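Leaving a child at home alone: what the law says

Members ask us every summer at what age a child may be left in the house without an adult. The law in England and Wales does not give one. There is no statute that says a child of a certain age may be left and a younger one may not.

What the law does contain is an offence of neglect. A parent or carer can be prosecuted if a child under 16 is left in a way likely to cause unnecessary suffering or injury to health. The test is risk, and it is applied to the facts: the age of the child, how long the adult was away, the time of day, whether the child could reach someone by telephone, and what was in the house. Ten minutes at the corner shop and a whole night are treated very differently. Penalties run from a fine to a prison sentence.

Babysitters are a related point. The law sets no minimum age for them either. If the sitter is under 16, however, the parent normally remains legally responsible for any harm that comes to the child. Paying the sitter does not change this.

Berwyn Watkins, who runs our advice line from the Grinholm office, took 33 calls on the subject in May. Roughly 50 more came in by email through the Dostholm branch. Most were from separated parents who disagreed with each other about an older child. Where a court order is already in place, read it first, as it may contain conditions on supervision. If it is silent, try to agree a written arrangement before going back to court.

Two practical notes. Keep a record of any agreement, even if it is only a text message. If a social worker or police officer contacts you, you may ask for legal advice before a formal interview.

Vikas Mishra has revised our leaflet on the subject, and paper copies are held at both offices. The section on childminders and registration will follow in the next issue.
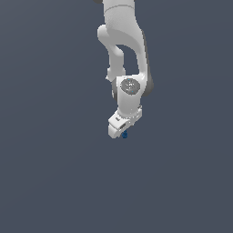 Calls about registration can still be made in the meantime, and the advice line is open until 4 pm.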